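2016-02-18
Workroom, Bostden building, ground floor

Got in late, Gizella had already started on the shelves. Plan for today was sort out the cubby unit, finish the label scheme, get the basket sizes settled so we can order. Managed maybe two of those.

Cubbies. Still going with one kind of thing per compartment. Tried mixing last week and it was a mess by lunch, everything rolls into everything. Round items are the worst. No lip on the front of the compartments so anything round wants to wander. G. says a strip of felt along the front, I say try a shallow tray first. Have felt, don't have trays. So felt.

Labels: Larasati Teoh sent the new item list from Arus last night, 337 lines. Over 20 of them are duplicates with different spelling (mango / mangoe / mango grn). Cleaned up as far as the M's and then gave up. Will finish tomorow. Do NOT print before that's done.

Budget check. Quote from Govindasamy for the second shelving unit plus delivery came to 3,092. We have 3,000. Asked if they'd drop the delivery if we collect. No answer yet. Gizella thinks we can get it in the van if the back seats come out, I'm less sure, need the boxed length. Ask.

Floor by the shelves needs a sweep before anybody tapes it. Tape didn't hold last time, dust in the tile seams. Used the Dustard cloths on the flat part, fine, but they skip right over the seams. Brush first then cloth.

Baskets. The red plastic one with the holes in the sides is the one to keep I think. Light, easy to see whats in it from the side, rinses out quick. Solid tubs are going back to the store room. Only gripe is small stuff, anything like a grape stem ends up poking through. Ok for whole fruit.

Did fruit in the afternoon, basket held right up by the cubbies so there's less carrying.
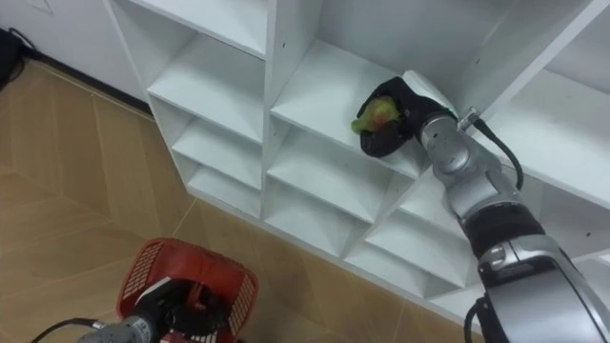 Heights next. Bottom row is a pain for everyone, vote is to leave it for bulky light things (paper towel, empty cartons) and keep food one up or higher. Gizella wants fruit all in one column so you only learn one place. Fine by me, means shifting the bowls over.

Also cables on the floor along the wall, clip them up to the baseboard before the second unit arrives. Clips in the drawer under the sink, G. knows which.

To do
- finish list, M onward
- felt strips, measure compartment width first (measured it in June, cant find the number)
- boxed length from Govindasamy
- sweep + tape
- tell Larasati re spellings, nicely

Left the lights on for G., she's staying on to move the bowls.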